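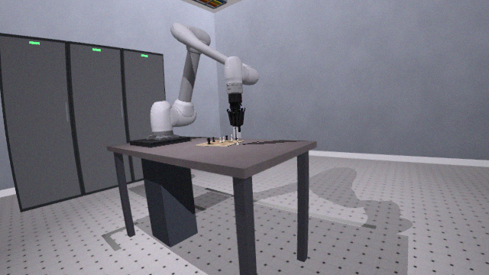 I fold laundry badly, I hate emptying the dishwasher, and for years I've been waiting for a machine to take both jobs off me. So when Ngọc Ung and Thiện Lã asked if I wanted to follow along with their chores project, I said yes before they'd finished the sentence. They call it Sollen. It started in March as a list on a whiteboard (every dull thing you do at home or in a small shop that involves picking something up and putting it somewhere else), and it has been growing ever since!

This page is my running gallery of how it's going. I add to it when there's something worth showing, and the notes are mine, so blame me for the opinions.

## Putting away the games

Chess pieces are our stand-in for "clear the table, please." The white arm in the simulated room has its fingertips right over the white pieces, and the two black ones are further left on the board.

I love this one because it looks so easy. You or I would sweep the lot into a box with one hand while talking on the phone. The arm has to go piece by piece, straight down between neighbors, close the fingers, come straight up again. Ngọc says the spacing is what gets you. A king in the middle of an empty board is a gift, but two pawns side by side are a bad afternoon.

We've done 4000 of these in simulation now, with the pieces shuffled every time. I've watched far more of them than I'd admit to my family. Nothing breaks in there, which makes it a very relaxing way to be wrong.

## So can it do my chores?

People ask me this at every dinner, so I'll give you the answer I give them (usually with my mouth full).

Picking up small, stiff things from a flat surface: getting close. In Thiện's last batch of 155 tries with mixed pieces, the misses were nearly all the same kind, a fingertip brushing the piece next door. He was delighted, weirdly. One kind of mistake is something he can work on.

Putting them away neatly: so-so. Dropping a rook in a box is fine. Laying it in a felt slot shaped like a rook, the right way around, is another job entirely and takes ages.

Laundry: no. I brought in a fitted sheet as a joke and Thiện just looked at me.

Shelves in a shop: maybe sooner than the house! We've been talking with Grarkau, a little hardware store that sells hinges and drawer knobs out of open bins. Customers pick one up, wander off, and leave it in with the wrong size. Sorting those back at closing time is dull, it's small parts on a flat counter, and the counter doesn't move overnight. My kitchen table, on the other hand, has a different pile of mail on it every morning.

## Stuff I've picked up along the way

Height matters more than I'd have guessed. Tall pieces tip if you grab them low, and short ones are easy to miss if you grab high, so each piece gets its own grip point. Ngọc keeps those in a spreadsheet with the most cheerful color coding I've ever seen.

Slow is fine if you aren't standing there. Some 100 knobs in a night would cover what the Grarkau folks say they need, and that's a pace even I could beat while half asleep. But I'd want to be paid, and I'd complain the whole time.

Also, the boring fixed arm on a table is my favorite setup. Everyone wants the thing with legs that walks around and does the dishes. I'd take an arm that stays put and clears one table properly, every evening, without me reminding it.

Next on the whiteboard is cutlery, forks first. Thiện wanted to start with spoons because they're friendlier, but Ngọc had the marker.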